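Bettwäsche wechseln, Teil 2: das Laken und die Reihenfolge

Zuletzt aktualisiert: im Dezember

Im ersten Teil ging es um Waschtemperaturen und Trocknung. Jetzt folgt der mechanische Teil, also alles zwischen abgezogener Matratze und fertigem Bett.

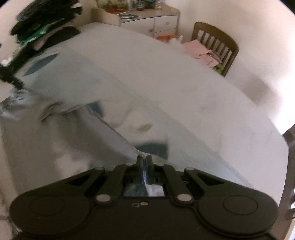 Ausgangslage

Die Matratze ist eine Beven mit weißem Bezug, Liegefläche 140 × 200, Höhe 22 cm. Sie liegt auf einem einfachen Lattenrost ohne Kopfverstellung. Das Zimmer ist schmal, die Matratze steht mit einer Seite nah an der Wand, und diese Seite bestimmt den gesamten Ablauf. Wer sein Bett von drei Seiten erreicht, kann die Hälfte des Folgenden überspringen.

Das Tuch ist hell, blaugrau bis weiß, mit einem blattartigen Druck in dunklerem Petrol. Der Druck ist für die Arbeit nützlich, weil er die Orientierung anzeigt. Bei einfarbigen Tüchern nähe ich an die Mitte der kurzen Kante drei Stiche in dunklem Garn. Das hält seit Jahren und stört beim Waschen nicht.

Kleidung, die zum Zusammenlegen ansteht, lagert bei mir am hinteren Ende des Bettes. Fachlich ist das falsch. Flor Ospina hat in den Kommentaren zu Teil 1 geschrieben, ein Bett müsse vor dem Beziehen vollständig leer sein, und sie hat recht. In der Praxis schiebe ich den Stapel einmal um, wenn das vordere Ende fertig ist. Das kostet eine halbe Minute. Ein Stuhl wäre die saubere Lösung, passt aber nicht zwischen Bett und Schrank.

Glattes Laken oder Spannbetttuch

Ich verwende beides, bevorzuge aber inzwischen das glatte Laken. Argumente dafür:

- Es lässt sich auf Kante falten und im Schrank stapeln.
- Es kann gemangelt werden.
- Es hat keinen Gummizug, der nach einer gewissen Zahl von Wäschen nachgibt.
- Es kann um 180 Grad gedreht werden, womit sich die Abnutzung verteilt.

Dagegen spricht die längere Montage. Beim Spannbetttuch brauche ich 4 Minuten, beim glatten Laken mit sauber gelegten Ecken fast das Doppelte. Außerdem verzeiht das glatte Laken keine zu knappe Größe. Unter der Matratze sollten an jeder Seite mindestens 20 cm Stoff liegen, sonst rutscht die Kante nachts heraus. Bei meiner Matratzenhöhe komme ich rechnerisch auf 224 × 284 cm, gekauft habe ich 240 × 290. Der Rest geht beim Waschen ein oder verschwindet unter der Matratze.

Ausschlagen

Das Tuch wird an einer kurzen Kante gefasst und mit einer einzigen kräftigen Bewegung über die Fläche geschlagen. Gefasst wird eine geraffte Falte, nicht die einzelne Stofflage. Die einzelne Lage rutscht bei Perkal leicht weg, bei Satin fast immer. Die Bewegung geht zuerst nach oben und dann zum Körper zurück. Unter dem Stoff bildet sich ein Luftpolster, auf dem das Tuch ein Stück gleitet, bevor es sich ablegt.

Danach liegt es selten richtig. Typisch ist eine schräge Falte vom Griffpunkt zur gegenüberliegenden Ecke. Sie entsteht, wenn der Zug nur an einer Stelle ansetzt. Man bekommt sie weg, indem man das Tuch an beiden Ecken der kurzen Kante gleichzeitig kurz anhebt und wieder fallen lässt. Glattstreichen mit der flachen Hand verschiebt die Falte nur.

Zentrieren

Die Mittelmarkierung kommt auf die Mitte des Kopfendes. Überhänge links und rechts vergleiche ich mit der Handspanne, ein Maßband ist übertrieben. Toleranz: drei Finger breit. Bei mehr Abweichung wird an der Wandseite nachgezogen, solange noch nichts eingeschlagen ist.

Reihenfolge der Kanten

1. Kopfende einschlagen, volle Breite.
2. Ecke Kopfende/Wand legen.
3. Ecke Kopfende/Raumseite legen.
4. Stapel umsetzen, falls vorhanden.
5. Fußende straff ziehen und einschlagen.
6. Ecke Fußende/Wand.
7. Ecke Fußende/Raumseite.
8. Längsseite Wand, danach Längsseite Raum.

Für die Wandseite ziehe ich die Matratze eine Handbreit in den Raum und schiebe sie nach Schritt 8 zurück. Wer stattdessen mit dem Arm in den Spalt greift, zieht den Stoff an der Ecke wieder schief.

Die Ecke

Die klassische Ecke mit 45-Grad-Falte: Den seitlichen Überhang eine Unterarmlänge von der Ecke entfernt anheben und als Dreieck auf die Matratze legen. Den unten hängenden Rest einschlagen. Das Dreieck herunterklappen und ebenfalls einschlagen, dabei mit der anderen Hand die Falte an der Matratzenkante fixieren. Miklós Bakos legt die Falte steiler, fast senkrecht. Sieht ordentlicher aus, hält bei mir aber nur auf festen Matratzen.

Material

Zurzeit im Schrank: zwei Laken Onero aus Baumwollperkal, eines aus Leinen von Kun und ein älteres Biberlaken ohne Etikett. Perkal knittert stark und liegt kühl. Leinen ist schwer und legt sich beim Ausschlagen fast von selbst ab, braucht dafür aber mehr Kraft in den Schultern. Biber bleibt auf dem Matratzenbezug haften, das Luftpolster funktioniert kaum, man muss ziehen. Das Flächengewicht meines Leinenlakens liegt laut Etikett bei 190 g/m².

Wechselintervall: im Sommer alle 12 Tage, im Winter etwas länger.

Offene Punkte

Fanni Bárány fragte nach Lakenspannern, also den Gummibändern mit Klammern, die unter der Matratze verlaufen. Ich habe einen Satz bestellt und noch nicht montiert. Meine Befürchtung ist, dass die Klammern bei Leinen Druckstellen hinterlassen. Ergebnisse kommen in Teil 3, zusammen mit dem Bettbezug und der Frage, ob man ihn auf links gedreht lagern sollte.

Korrektur zu Teil 1: Die dort genannte Schleuderdrehzahl bezog sich auf Handtücher. Perkal schleudere ich niedriger, sonst sind die Knitter auch mit dem Bügeleisen schwer herauszubekommen.

12 Kommentare
1704 Aufrufe
4 Mal geteilt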